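自動化導入プロジェクト 進捗報告書
提出日:2025年12月31日
報告者:Dorin Dobre(Zarkmont 作業改善担当)
提出先:Bornavcombe 助成事業 ご担当者様

いつもご支援をいただき、ありがとうございます。日本語は私の母語ではありませんので、読みにくい表現があるかもしれません。同僚に一度読んでもらいましたが、間違いが残っていましたら、それは私の責任です。

1.この報告の範囲

今回の報告は、小物部品の仕分けと箱詰めの工程を、二本腕のロボットに少しずつ移していく計画についてのものです。前回の報告では、機器の選定と、作業場所の準備について書きました。今回は、作業者による手本の収録、最初の学習の結果、そしてこの変化が働く人にどのような影響を与えているか、の三つを中心に書きます。

最後の点は、助成の条件の中に「現場の人への影響を記録すること」と書かれていましたので、前回より長く書くことにしました。技術の数字だけを見ると順調に見えますが、人の側にはまだ解決していないことがあります。

2.手本の収録について

ロボットに作業を教えるために、私たちはプログラムを一行ずつ書く方法を使っていません。現場の作業者が、手で持つ形のグリッパーを使って実際に作業を行い、その動きをデータとして残します。グリッパーはロボットの手先と同じ開き方をしますので、人の動きをロボットの動きに移しやすいという利点があります。データの整理と学習には、Clundix という社内の仕組みを使っています。

計画では、今期の終わりまでに600回の収録を行う予定でした。実際には632回の収録を終えました。このうち、学習に使えなかったものが38回あります。使えなかった理由は、部品を途中で落としたもの、マーカーが袖や体に隠れて位置が取れなかったもの、作業の手順が決めた順番と違ったものです。落とした部品を拾ってやり直した収録は、最初はすべて捨てていましたが、現在は別に保管しています。失敗した後にどう直すか、という動きも、将来ロボットに必要になると考えるからです。

一回の収録は短いものですが、続けて行うと手首が疲れます。はじめの計画では一人が午前中ずっと続けることになっていました。しかし、作業者から「後半になると動きが雑になる」という意見が出ました。データを確認しますと、確かに後半の収録では、箱の縁に当たる回数が増えていました。そこで、続けて行う時間を40分までとし、その後は別の仕事に替わることにしました。この変更によって一日の収録の数は減りましたが、やり直しも減りましたので、全体の予定には影響が出ていません。

また、収録の前に、机の高さについても見直しを行いました。背の高い人と低い人では、同じ机でも肘の角度がかなり違います。今は、交替するときに机の高さを合わせることを手順書に入れています。小さいことですが、手順書に書く前は、遠慮して前の人の高さのまま作業をする人がいました。 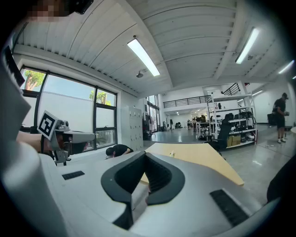 手順書は現在、第四版になっています。第一版は私が一人で書きましたが、とても長くて、現場では読まれませんでした。第二版からは、収録を担当する人たちが自分の言葉で書き直しています。私の日本語より分かりやすいですし、「マーカーを体のほうへ向けない」「握り直すときは一度止まる」など、実際にやった人でなければ気がつかないことが入っています。

3.学習と試験の結果

最初の学習は、12月の前半に行いました。試験では、同じ種類の部品を箱に入れる作業を100回行い、途中で人が手を出さずに最後まで終わったものを成功と数えました。成功は62回で、失敗は38回でした。収録で使えなかった回数と偶然同じ数ですが、別のものですので、混同されないようお願いいたします。

失敗の多くは、部品をつかむときではなく、箱の中で向きを合わせるときに起きています。人は、指先に軽く当たった感じで向きを直しますが、今のグリッパーには力を測る部品がついていません。目で見える情報だけで向きを直すことは、少なくとも今の学習の方法では難しいようです。

これに対して、二つの対応を考えています。一つは、指先の部品を柔らかい形のものに替えることです。もう一つは、箱のほうに簡単なガイドを付けて、向きが少しずれていても自然に入るようにすることです。費用の面では後の方法がとても安く、協力会社の Cuadros から見積もりをいただいています。私は先にガイドを試したいと考えていますが、ガイドを付けると、人が手で詰めるときに邪魔になるという意見もあります。しばらくの間は人とロボットが同じ箱を使いますので、この意見は軽く見ることができません。1月に、形の違うガイドをいくつか作り、両方で試します。

4.働く人への影響

計画を始める前に、仕分けと箱詰めの担当者全員と面談を行いました。そのとき一番多かった質問は、「自分の仕事はなくなるのですか」というものでした。会社としては、この計画を理由に人を減らさないことを文書で約束しています。しかし、約束があっても不安がなくなるわけではないことを、今期の二回目の面談で改めて感じました。

ある担当者からは、次のような話がありました。
「自分の手の動きを教えることは、嫌ではない。ただ、教え終わったら自分は何をする人になるのか、それがまだ見えない。」

この質問に対して、私たちはまだ十分な答えを出していません。現在考えている新しい役割は、ロボットが止まったときの対応、新しい部品が来たときの手本の収録、そしてデータの確認です。このうちデータの確認は、画面の前に座る時間が長い仕事です。体が楽になると喜ぶ人もいますし、立って手を動かす仕事のほうが好きだと言う人もいます。希望を聞かないで一律に決めることは避けたいと思います。

賃金についても質問がありました。手本の収録を行うことは、技能を会社に渡すことだと考える人がいます。私もその考えには理由があると思います。今期は、収録を担当した日に手当を付ける形で対応しましたが、これは一時的なもので、正式な制度ではありません。来期の初めに、人事の部門と話し合いをする予定です。結果は次の報告に書きます。

良い変化もありました。これまで、箱詰めの上手な人がなぜ上手なのか、言葉で説明されたことはありませんでした。収録の動きを並べて見ますと、上手な人は部品を持ち上げる前に、ほんの少し回して向きを合わせていることが分かりました。この話を新しく入った人にしたところ、研修の途中で箱詰めに慣れるのが早くなったと、班の責任者から聞いています。まだ人数が少ないので、効果があるとはっきり言うことはできませんが、研修の資料に加えることにしました。

体の負担については、肩と手首の痛みに関する短い質問票を始めました。今はまだ最初の記録だけですので、前と後の比較はできません。

5.収録データの取り扱い

収録の映像には、作業者やその近くにいる人が入ることがあります。このため、データを学習に使う前に、顔の部分を見えないようにする処理を行っています。また、収録データを勤務の評価に使わないことを、規則に入れました。これは担当者の側からの要望で、私たちが最初に作った規則にはありませんでした。一人一人の速さを比べる表も作らないことにしています。

データの保存の期間については、まだ決まっていません。もし Bornavcombe のほうで他の事業の決まりがありましたら、参考に見せていただけますと大変助かります。

6.予算

支出は、全体としては計画の範囲の中にあります。グリッパーの修理の費用が予定より多くなりましたが、机の改造を社内で行いましたので、その分で補うことができました。ガイドの試作の費用は、元の計画に入っていません。機器費の残りから使わせていただきたいと考えています。費目の中での変更ですが、念のため、ご承認をお願いいたします。明細は別の表で提出いたします。

7.次の期間の予定

・箱のガイドの試作と比較(1月)
・向きを合わせる動きを中心にした追加の収録
・二回目の学習と、同じ条件での試験
・収録手当についての人事部門との話し合い
・肩と手首の質問票の二回目

試験の目標は、最初の計画では次の期間の終わりに成功90回としていました。今の結果を見ますと、この目標は少し高いと思います。ただ、ガイドの効果がまだ分かりませんので、目標を変えるお願いは今は出しません。二回目の試験の後で、必要であれば改めてご相談いたします。

ご質問や、足りない資料がありましたら、私までご連絡ください。どうぞよろしくお願いいたします。

Dorin Dobre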